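Ticket 224: Print jobs to Levchenko label printer stall after first page
Status: Resolved
Queue: Facilities / Shop floor IT
Opened by: Ingeborg Sutter
Assigned to: Bohdan Lysenko
Product: Mukley print server, Zusetard label client
Site: Wullness, finishing room

Description (I. Sutter)
Care labels for the towel and throw orders stop printing after the first label. The Levchenko unit feeds one label, the status light goes amber, and the job stays in the Mukley queue as "Sending". Canceling the job from the client does nothing. Power cycling the printer clears the light, then the same job comes back and stalls again. Single labels print fine. Any batch of two or more fails. Started after the April update to the label client. The office printer on the same server is not affected.

Comment 1 (B. Lysenko)
Please confirm the following:
Client version, from Help, then About.
Whether the batch fails when sent from the second workstation.
Whether the amber light is steady or blinking. Steady is a media fault, blinking is a communication fault.

Comment 2 (I. Sutter)
Client is 3.1. Second workstation still has 3.0 and prints the batch without trouble. Light is blinking.

Comment 3 (B. Lysenko)
That points at the client or the driver it installed, and away from the printer. Do not update the second workstation for now. Use it for anything that has to ship today.

I connected to the print server and checked the port settings. The port for the Levchenko was raw, 40 second timeout, bidirectional support off. After a test batch from the first workstation the server log shows:

10:12 job accepted, 300 labels
10:12 page 1 sent
10:12 waiting for device status
10:13 timeout, retry
10:14 timeout, retry

The server is waiting for a status reply after each page. With bidirectional support off, that reply is never read, so the job sits until the timeout and goes around again. Version 3.0 did not ask for status per page.

Comment 4 (B. Lysenko)
Tried so far:
Raised the port timeout from 40 to 100 seconds. No change apart from a longer wait between retries.
Cleared the spool folder with the service stopped. Stuck job removed, new batch stalls the same way.
Reinstalled the client with the driver option unchecked. Batch stalls.
Replaced the network cable and moved the printer to another switch port. No change.

Turned bidirectional support on. The batch now gets to the fourth label and stops with a blinking light. Progress, but not a fix.

Comment 5 (I. Sutter)
While you are in there, the item record for the charcoal throw is printing the wrong product line on the label, in the batch from either workstation. It comes out as the bath towel text.
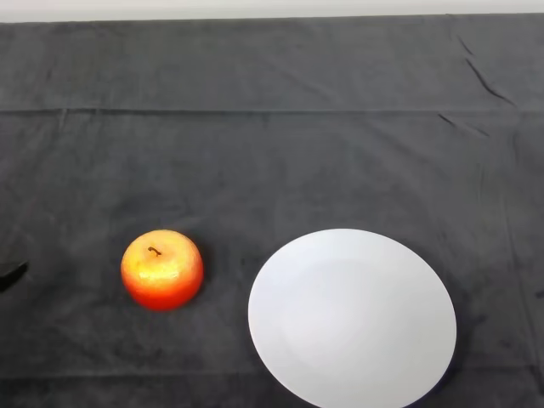
Attachment 1: Charcoal cloth, fold line across the upper part.

Comment 6 (B. Lysenko)
Separate problem, same ticket is fine. The throw and the bath towel share a template ID in the item table. The client takes the first match, so the towel text wins. I gave the throw its own ID and rebuilt the index. Please reprint one label and check the product line and the wash instructions.

Comment 7 (I. Sutter)
Product line is right now. Wash instructions are right. The batch still stops at four.

Comment 8 (B. Lysenko)
Checked the printer's own settings page. Status reporting was set to "On error only". Client 3.1 expects a reply for every page. The first few are covered by the buffer, which explains why it got as far as four with bidirectional support on.

Changes made:
Printer status reporting set to "Every page".
Port timeout set back to 40 seconds.
Bidirectional support left on.
Print server service restarted.

Sent the batch of 300 again from the first workstation. All labels printed, no retries in the log, job left the queue on its own. Sent a second batch from the 3.0 workstation to make sure the new setting does not upset the older client. Also complete.

Comment 9 (I. Sutter)
Ran two towel batches and one for the throws after lunch. No stalls. Can the second workstation be updated?

Comment 10 (B. Lysenko)
Yes. Install 3.1 with the driver option unchecked – the driver already on the machine is the right one. If the printer is ever reset to factory settings, status reporting goes back to "On error only" and has to be changed again. Added to the setup sheet for this unit.

Resolution: Printer status reporting did not match client 3.1. Duplicate template ID corrected in item table.
Closed by B. Lysenko, 15:40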